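Folasade Akinola
A thread on the Villis city council race, now that I've sat through my third candidate forum and can no longer feel my left leg.

1/ Some ground rules. I don't work for a campaign. I do have a vote and a long memory, and I live four blocks from the Hutsuliak Street bridge, so you may correctly guess that I have feelings about the Hutsuliak Street bridge.

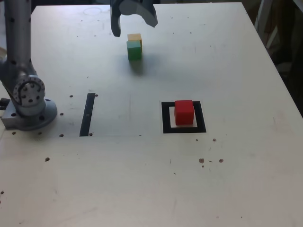

2/ The race, for people with healthier hobbies. Two candidates want the District 3 seat. Osvaldo Marino has held it so long that the nameplate has faded. Vittoria Bassi ran the tenants' group on Taltska Avenue and would like him to go home.

3/ There was a third candidate, Amedeo Melis, who dropped out in February and endorsed both of them. Different events, same week. When asked about it he said he had "confidence in the field."

4/ Marino's slogan is "Steady Hands." Bassi's is "Villis Can Wait No Longer." Put them side by side on a lawn, as my neighbor has done, and it reads like an argument in a hospital corridor.

5/ My neighbor, when I asked, said she took a sign from whoever knocked. She also has one for a roofing company.

6/ OK, the forum. The moderator was Reinaldo Meireles from the local radio station, and he had a bell. Candidates got 78 seconds per answer. Why 78? I asked him afterward. It was supposed to be 90 and then the school needed the auditorium back by nine.

7/ First question was about the bridge. Marino said the bridge is "a priority." It has been a priority through four budgets. There are children in this town who have learned to drive during the period in which it has been a priority.

8/ Bassi said she'd fix it in her first year. Asked how she'd pay for it, she said she would "look at everything." I also look at everything. I looked at a boat last summer.

9/ In fairness to her, she then gave the only specific answer of the night, about moving money out of the parking garage fund. The bell went off right in the middle of it. Meireles looked genuinely sorry and did not give her any more time.

10/ For newcomers, the parking garage fund. Six years ago the city started saving up for a garage downtown. There's no site for it and no design. The fund is doing great, though. It's the best performing thing we own.

11/ Marino defended the garage. He says businesses want it. Then a man who owns a business stood up and said he didn't want it, and Marino thanked him for his passion.

12/ "Thank you for your passion" is council language. It means sit down. I have been thanked for my passion on two occasions and I've got it on the minutes both times.

13/ Then we got to Flilberg. For anyone outside the county: Flilberg is the next town over. It is the same as us in every respect except they have a swimming pool.

14/ Both candidates brought up the pool without being asked. Marino said Flilberg is drowning in pool debt, and I believe he'd been saving that one. Bassi said their kids can swim. Applause for both. We are a people who can be moved by a pool.

15/ Water rates. Mine went up 20 percent and I'd like to tell you what either candidate plans to do about that. Marino said the increase was "already baked in." Bassi said she was as angry as anyone in the room. I was hoping for somebody less angry with a calculator.

16/ Audience questions came in on index cards. Mine was "Will you put the full budget online before the vote and not the morning after?" It did not get picked. The one asking which candidate was better at karaoke did get picked.

17/ (Bassi. He conceded immediately. It was the most bipartisan moment of the evening, in a race that is officially nonpartisan.)

18/ Turnout. Last time this seat was up, Marino won it by 31 votes. That's fewer people than were in line at the bakery when I went by the next morning, and I'd guess the bakery line had stronger opinions.

19/ This is the part I do care about, so excuse me while I drop the act for one post. A margin like that is one apartment building. If you live in the Taltska Avenue buildings and moved in during the past year, check your registration. It doesn't follow you from your old address on its own.

20/ The last day to register is 17th March. You can do it at the clerk's office, on the second floor, past the portrait of the mayor who was indicted. They close for lunch. They close for quite a lot of lunch.

21/ Act resumed. Somebody replied to my last thread to ask why I don't just tell people who I'm voting for. I'd like to! I went in leaning Bassi, spent ten minutes leaning Marino when he explained the sewer contract in complete sentences, and came out leaning on the vending machine.

22/ He really was good on the sewer contract, and his supporters should put that on a sign. "Understands The Sewers" would be worth more to me than "Steady Hands." Steady hands doing what?

23/ She was better on housing, by a distance. She knew which buildings had failed inspection and on which floors. He said he'd "have staff follow up." Staff, in the second row, wrote something down. It was a short something.

24/ Closing statements. Marino told the story about his father's hardware store, which I can now perform from memory with gestures. Bassi thanked her volunteers and ran out of time before she got to the part about why she's running.

25/ The next forum is at the library and the topic is "Vision." I've asked whether index cards can be submitted in advance. I was told that was a good question and that it should be submitted on an index card.

26/ Replying to a few of you at once. Yes, the bridge is open today, one lane. No, I won't run myself. Yes, Melis is still on the ballot, they'd already printed it. And he has a sign on my street. It went up yesterday.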